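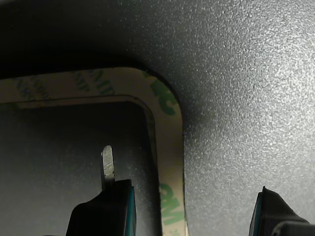
How do you choose a gripper for a job that a person has always done by hand?
Write down what the hand does at each step, turn each step into something that can be measured, and then try two or more grippers on the same parts under the same conditions.

Chapter 5
Comparing grippers

What this chapter covers

A catalogue gives the stroke, the grip force and the weight of a gripper. These figures are needed, but they say little about how the gripper will behave with a given part. Two grippers with the same stroke and the same force can give very different results on a thin strip of metal or on a smooth plastic edge. The difference usually lies in the fingers, in the pads on their inner faces and in how the controller closes them.

In this chapter we look at how a fair comparison is set up and recorded. You will need the notes on end effectors from Chapter 4. The arithmetic is simple and a calculator is enough.

By the end of the chapter you should be able to:
- write a test task that two people would carry out in the same way
- decide which conditions to hold fixed and which to change
- record failed attempts so that they can be sorted later
- say when a difference between two grippers is too small to act on

The peeling task

Most of the chapter follows one case. Barnham makes plastic covers for control cabinets. Each cover has double-sided adhesive tape on it, and the release liner on the tape has to be taken off before assembly. Liner is hard work for a gripper. It is thin, it lies flat against the tape, and at a rounded corner the direction of pull has to change or the liner tears.

The band of tape in the opening photograph is still covered by its liner, which is beige with 3M printed on it in green. The two black fingers have a teal strip along their inner sides. A narrow metal tab stands up in the recess next to the tape, and anything working at the corner has to allow for it.

Olaia Ortuño, who ran the trials, divided the task into four steps: approach, pick up the edge, pull, and release into the bin. Each step was given its own pass mark. An attempt that failed at the second step was written down as a pick-up failure and stopped there. It was not counted against the pull, which had not been tried.

The grippers and the arm

Two grippers were compared, both with two parallel fingers. The first was the Saler, which has stiff fingers and flat pads. The second was the Ticona, whose fingers give slightly under load. Both were mounted on the same Naketton arm and driven by the same controller. The camera stayed where it was for the whole trial.

Each gripper made 270 attempts in the main trial. A further 81 attempts were made with the Saler after its pads had been changed, which brings the total to 621. The extra attempts are treated separately in Section 5.3. They must not be added to the Saler's first results, as the pads were different and so, for our purposes, was the gripper.

Holding conditions fixed

If the arm moves faster for one gripper than for the other, the trial compares speeds as well as grippers, and the two effects cannot be pulled apart afterwards. The same goes for lighting, for the batch of tape and for the way the cover is clamped. In the first week at Barnham the lamp was moved between sessions. A shadow then fell across one corner of the panel, and the camera placed the edge of the liner too far in. Those attempts were thrown out and repeated.

Rosalía Gallardo kept the trial log. She set a limit of 600 attempts for one set of arm cables and had them inspected when that number was reached. The remaining attempts went ahead after the inspection, and the log shows where the break falls.

The order of testing matters too. Pads wear and people get better at setting up. If all the attempts with one gripper come first, the second has the benefit of a practised operator. The usual remedy is to change over in blocks, even though swapping grippers takes time and the arm must be checked against its reference point after each swap.

Before you read on

1. Think of a job you do with your fingers, such as opening a plastic bag. Write it as a list of steps, with a pass mark for each.
2. For one of your steps, name a condition that would have to be held fixed, and say how you would check it.
3. A gripper picks up the edge of a liner every time but often tears it at the corner. Which step has failed? What would you look at first: the fingers, the path of the arm or the speed?
4. Why would it be wrong to compare the last 81 attempts directly with the Ticona's 270 without mentioning the change of pads?

Section 5.1 begins with the first of the four steps, the approach, and with the clearance needed on either side of the fingers.

Contact the editors | Copyright, all rights reserved | Back to top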